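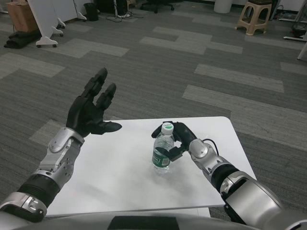
Jhun Dimaculangan wrote in asking why his external drive says it's full when the folders on it add up to almost nothing. He deleted a whole pile of videos, emptied the bin on his laptop, still no space. Drive shows 408 MB free and won't take one more file.

OK so, quick version. Most likely a hidden trash folder sitting on the drive itself. Stuff you delete on one computer stays in there if you emptied the bin on a different one. Very common if you carry the drive between a Mac and a PC.

Before you start: copy anything you can't lose to another disk. Do it now, I'll wait.

Step 1. Plug the drive straight into the computer, no hub. Close anything that might be using it.

Step 2. Turn on hidden files. On Windows open File Explorer, View, Show, Hidden items. On a Mac open the drive in Finder and press Command + Shift + period.

Step 3. Look at the top level of the drive. You want a folder called .Trashes (Mac) or $RECYCLE.BIN (Windows). You may need to untick "Hide protected operating system files" in Folder Options to see the second one. Tick it again when your done. 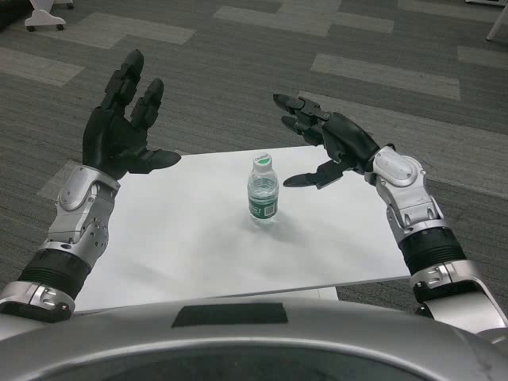 Step 4. Check the size. Right click, Properties. On my old Penolel drive .Trashes had 1351 files in it, some from two laptops ago. If Windows says zero, it may just not have permission to look inside – try from the Mac.

Step 5. Delete it. The folder, not the whole drive, please read the name twice. Windows will make a new one when it needs it. No undo here. With more than 1000 small files it can sit at "calculating" for ages, let it run. Mine took 12 minutes.

Step 6. Eject properly, plug back in, check the free space agian.

Still full? Look for backup folders. Proria makes its own on every drive you plug in unless you switch that off under Settings, Devices. Remove old backups from inside the program, don't drag them out by hand.

If the numbers still don't add up, run the error check (right click the drive, Properties, Tools, Check). Don't format until the files are copied somewhere else.

Network drives are different, will do those on Sunday.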